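Grikano Play Food Project
Second progress report to the Vodel Fund
Wednesday, September 11, 2024
Prepared by Tuulikki Seppälä, project lead

You asked for a plain account of where the money stands and whether the play food set is worth carrying into a second year. My answer to the second question is a maybe, and a weaker one than I gave you in July. The work is mostly on schedule. What I doubt is whether the set, as we planned it, gives a teacher anything that a bag of old toy groceries doesn't already give her.

The grant was for $3,000. We have spent $2,388, nearly all of it on food pieces, serving dishes and shipping. The remainder is set aside for replacement pieces, and I would ask you not to count it as savings. Yokoyama has supplied the food. Grada was to write the activity cards and has delivered the first batch, late.

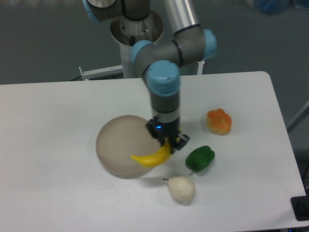

Choosing the pieces took longer than it should have. The proposal promised a set that would let children name a food, sort it and serve it, and all three of those sound easier on paper than they are with a box of look-alike fruit. I pushed for shapes that could be told apart across a room. The banana does that well. It is bright yellow and curved, and its tip can hang out over the rim of the round dish and still be read as a banana at once. I can't say the same for several of the rounder pieces in the Yokoyama catalog, which I turned down and would turn down again. The supplier thinks I am being fussy about this, and we have agreed to leave it there.

The activity cards are the weak point. Of the 8 cards Grada sent, I would hand 2 to a teacher as they are. The rest assume a class that sits still and a grownup with nothing else to do. One of them asks for a full sorting game with scorekeeping, for children who may not yet agree on what a pear is. I have sent them back with notes and have been told the rewrite is under way. I was told that in July as well.

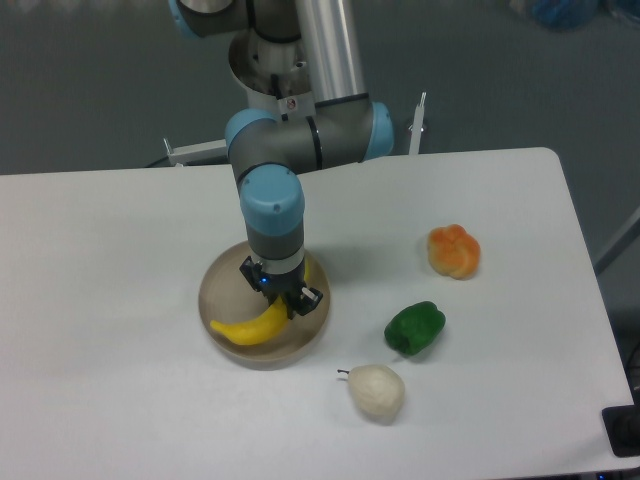

3 min read

Color is the other argument we have been having. Grada wanted a set where every piece had its own color, so that a child could sort by color and get the right food by luck. I wanted at least one pair that breaks the rule, and the bell peppers are that pair: one orange, one green, same food. A child who sorts by color has to split them up. A child who sorts by kind has to put them together. That is a real question to ask at a table, and it costs nothing extra. The pear is cream-white with a thin dark stem, and I am less sure of it. Pale food doesn't have much pull next to a yellow banana and an orange pepper, and I expect it to be the last thing chosen. If it is, I would rather know than hide it by swapping in a red apple, as Grada has suggested twice.

The serving dish has given us less trouble. It is tan, round and low, with a raised rim, and it was picked over a deeper one so that the food inside stays easy to see. My complaint is about how the proposal wrote it up. We called it a "multi-use learning vessel." It is a dish. Please strike that wording from anything you publish.

We also said in the proposal that the set would "build healthy habits." I signed that page, so the fault is mine, but we have no way to show it and I don't plan to pretend we do. Putting a toy banana in a bowl is practice at putting things in bowls. It may help with naming and with taking turns. I would be glad to report on those two things and drop the claim about habits. 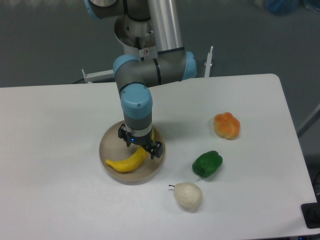

Banana and serving dish, white table.

Still open at the time of writing:

Rewritten cards from Grada. No firm date.
A written price from Yokoyama for single replacement pieces. They have quoted by the full set only, and that doesn't suit a project where one lost pepper spoils the sorting activity.
A storage box. The one on the budget sheet is too shallow to close over the dish and the food together, and I haven't ordered it.
A decision from you on the second year.

On that last point, my advice is to hold off. Let Grada finish the cards, let us put them in front of teachers who have no reason to be polite to us, and then look at the request again. If the cards come back in the same state, I would drop them and send the food and the dish out with a single page of suggestions, which I can write myself at no charge to the grant.

Receipts are in the attached folder, sorted by supplier. The second shipping invoice was billed to the wrong address and a corrected copy has been requested.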